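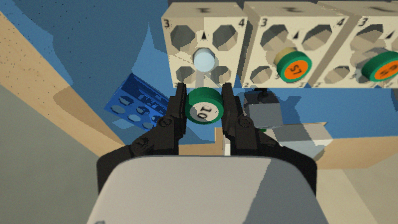
Relier well water readings, version 2. Hardness, pH, iron and nitrate from private wells in the Carrasco valley, one row per reading. Replaces version 1, please delete your old copy. Rows are keyed on well code plus cap number, and the cap number is whatever is on top of the tube, so a green cap with a tilted 10 on it goes in as 10, plain, no leading zero, no color. Version 1 had 10, 010 and "green 10" all meaning the same thing. Never again.

What's in the folder

readings.csv - main table, 3,444 rows, 11 columns
wells.csv - 55 wells, depth, casing type, year drilled if the owner knew
notes.txt - free text from the field sheets, typed up as is, spelling and all
old/ - version 1 scripts, don't use

Columns in readings.csv

well_code, cap_no, month, hour, hardness, ph, iron, nitrate, kit, reader, flag

hardness is mg/L as calcium carbonate. iron and nitrate also mg/L. hour is local time, 24 hour clock. kit is either "strip" or "drop". reader is initials. flag is blank when fine, otherwise see below.
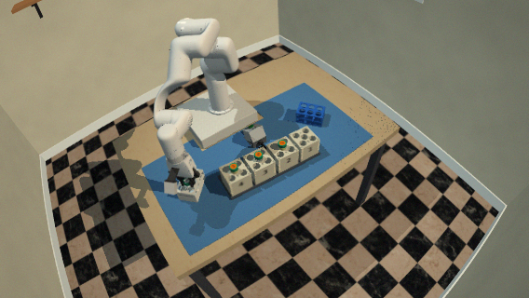 Mekdes Degefa, with corrections by Francine Penner
Last edit: March

Flags

D = duplicate reading, same tube read twice. Keep the first one unless you are looking at reader error.
S = sat too long before it was read. pH drifts, iron drops out. Hardness is probably ok.
T = taken after a softener. Not well water really. Leave out of any map.
U = units unclear on the sheet. We guessed. The guess is in notes.txt.

With D, S, T and U rows out you get 3,000 rows exactly. Yes we checked, it's a coincidence.

Known problems

Strip kits top out. A hardness of 425 means 425 or more, so please dont average those. Drop kits go higher.

Wells on the Sinden side were sampled in the morning, nearly all of them before 9:00. The others are spread over the day. If you see a time of day effect it may just be a Sinden effect.

Depth is what the owner told us. Francine compared a few against drillers' logs and they were off, sometimes by a lot. Treat as a rough guide.

Blank iron is not zero iron. Blank = not tested. Zero = tested, nothing showed. Version 1 mixed these up and the Grestow summary sheet was made from version 1, so numbers there wont match.
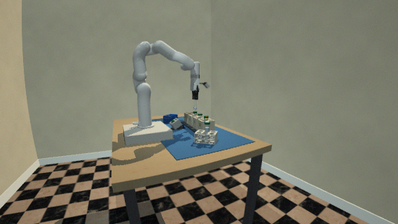
Same goes for nitrate, but only the first batch. Later batches have an explicit 0.

Loading it

Comma separated, UTF-8, header on the first line. Read well_code as text or your spreadsheet will turn a few of them into dates. Missing values are empty, no NA, no -999.

Privacy

No names, no addresses, no coordinates. Well codes were shuffled. Please don't try to match them back to houses, people let us in on that promise.

Use

Free for teaching and non-commercial work, credit "Relier well water readings, v2". Not a health test. Anyone worried about their own well should get a certified lab to do it.

To do

- second pass on U rows
- add casing material to wells.csv where we have reciepts
- redo the Grestow summary from v2

Corrections to Mekdes, with the well code and cap number please, otherwise I can't find the row.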